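Bumora planner: gripper camera drifts from table frame after re-home

Bumora Users Forum > Perception and Calibration
Thread started 22 February 2024

tinplate_k
Hello all. I am using Bumora 9 with the Limuvow detector. After each re-home of the arm, the grasp poses are shifted by 19 mm, always in the same direction. Before the December update I did not have this problem.

My setup is a play kitchen on a white table: plate, ketchup bottle, mug, cup, fruit, toaster oven. I put black dots on the table as reference points, and I touch them with the gripper tip to check the colour camera against the base frame.

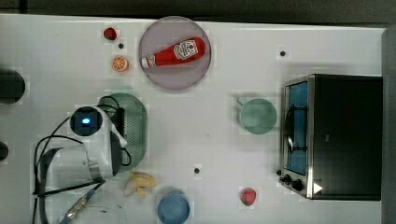

The detector finds the mug and the banana without trouble. The handle angle of the mug is also correct. Only the translation is wrong, so I think that the transform is loaded from an old file. Is there some cache which I must clear?

Soliman_road
Yes, there is a cache. Since December the planner keeps the last hand-eye result and reads it before your yaml. Delete the calib_cache folder and start again.

renau34
I would not delete anything yet. A constant shift in one direction can also be a wrong tool length. Did you change the fingers? Please print the TCP offset first.

Soliman_road
A wrong tool length would turn with the wrist. His shift does not.

renau34
Only if he tested with more than one wrist angle. He did not write this.

tinplate_k
You are right, I tested with one angle only. Now I repeated it with the wrist turned 90 degrees, and the shift stays in the same table direction. I then deleted the cache, and the error is 2 mm on all dots. Thank you both.

renau34
OK, then it was the cache. I still think 2 mm is too much for the mug handle. Take 34 poses for the hand-eye, with more tilt.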